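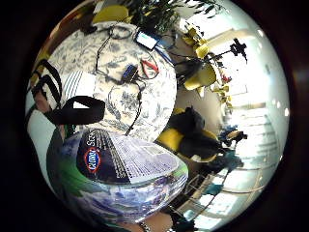

Three black cables on a blue flowered tablecloth.

What Does a Position Coach Do?

A football team has one head coach. It also has a group of other coaches who each look after one part of the team. These are called position coaches, or assistant coaches.

Football has many jobs on the field, and the jobs are very different. A quarterback throws. A lineman blocks. A wide receiver runs down the field and catches the ball. One coach can't teach all of these at the same time, so the players split into small groups for part of every practice.

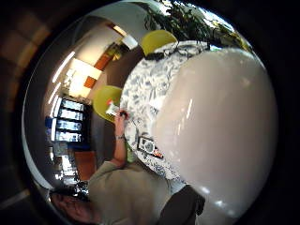 Maham Satti
Youth sports writer

Small groups

At the start of practice the whole team warms up together. Then a whistle blows and the players go to their own coaches. This part is often called "individual period" or just "indy."

The running backs might practice holding the ball tight while teammates try to knock it loose. The receivers might run the same short route again and again until their feet land in the right place. The linemen push against a heavy padded sled.

Later, the groups come back together. That is when everyone finds out if the pieces fit.

Who are the other coaches?

Most big teams have two coaches called coordinators. The offensive coordinator plans how the team will try to score. The defensive coordinator plans how to stop the other team. Position coaches work with the coordinators and teach the plan to their players.

The special teams coach is in charge of kicks and punts. A strength coach helps players get stronger and stay healthy.

On a small team, one person may have two or three of these jobs. At Rudden Middle School, Coach Nikau Tapsell teaches the running backs and the linebackers. He also runs the kickoff team. There are 32 players on his team and 2 assistant coaches.

What happens when there isn't a game?

Position coaches work on days without games too. They watch video of the last game and write down what each player did well and what needs work. Then they watch video of the next team they will play.

College coaches also visit high schools to meet players who might want to join their team. This is called recruiting. A coach may drive 200 miles to watch one player.

Why do coaches change jobs?

You may hear that a coach has left one team and gone to another. This happens most often after the season ends. Sometimes a coach is offered a bigger job. Sometimes a new head coach is hired and wants to pick new helpers. A coach can also stay with the same team and move to a different group of players.

Players have to get used to the change. A new coach may use different words for the same play.

Words to know

Assistant coach: a coach who helps the head coach.
Coordinator: the coach in charge of the whole offense or the whole defense.
Drill: a short exercise that is done many times to learn a skill.
Route: the path a receiver runs before the ball is thrown.

Try it

Pick a sport you like. Make a list of the jobs the players do. If you could hire three assistant coaches, which jobs would you give them?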